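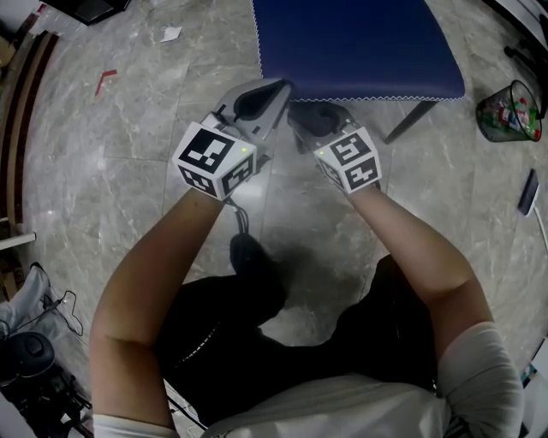
Kettle pair, tips nearly together in front of the table. Cubes on, green lights on both.

29/01/2018

Fault log, Kettle hand-held grippers, run 203

Well, we have a proper fault to get our teeth into, and I'm delighted, because it has been nibbling at us since August and never once stayed put long enough to be caught!

Short version for anyone skimming: the left gripper's position jumps sideways when the two tips come close to each other. The arm replaying the run at Skalness follows the jump faithfully, and this afternoon it drove the left finger into the right one hard enough to trip the force stop. Stop worked. Finger pad on the arm has a nick in it, nothing else hurt. Asabe Fashola was outside the taped line with her hand near the button, exactly where she should be, and she hit it as well for good measure.

What we saw in the numbers
The left track is lovely and smooth all the way through the reach. Then at sample 1924 it hops 2 cm towards the right gripper, stays there for a bit and hops back. Right track doesn't so much as twitch. I plotted both on top of each other and said something rude out loud, it is such a clean step.

First thought was a loose cube. Took the left one off, checked the mount, put it back, tugged it every way I could think of. Solid. Swapped the cables over too (Ovis had me convinced it was dropping packets, sorry Ovis) and the hop stayed with the left track.

Second thought, and I like this one much better: the cubes have the same sort of face all round, black squares on white, and when the hands come together the solver has two of them close by. If it picks up one corner from the wrong cube it would still get an answer, just a bad one, pulled towards the neighbour. That fits the direction of the hop. It also fits why we never see it with the hands apart.

Tested it the cheap way. Asabe sat and brought the tips together slowly, over and over, while I watched the live residual. It spikes! Not every time, but plenty, and always the left. Then we put a sheet of card over the right cube and did the same again: flat as a pond. I was grinning like an idiot.

Not proved yet. Card over a cube also changes the exposure a bit, so it could be that. Want to do it again with plain white card and the lamp fixed.

The safety bit
What bothers me more is that the replay accepted the jump at all. The Padent controller has a speed limit on commanded moves, and I had it in my head that it was switched on for replays. It is only on for jogging. So a single bad pose goes straight to the arm. Have now set the limit to 500 mm/s for replay as well and made the loader refuse any file with a step bigger than that would allow. Run 203 gets refused, I checked.

Until this is settled:
No two-handed replays on the real arms. Simulator is fine.
Left tracks from earlier close-hand runs to go back through the new loader check.
Nobody inside the tape during replay, even for a quick look at the pads.

Still to do
Print a right cube with a different set of marker numbers (Asabe thinks the two sets may overlap, need to find the original sheet).
Replace nicked pad.
Ask Skalness for the full force log, they only sent the bit after the stop.
Repeat the card test, lamp fixed.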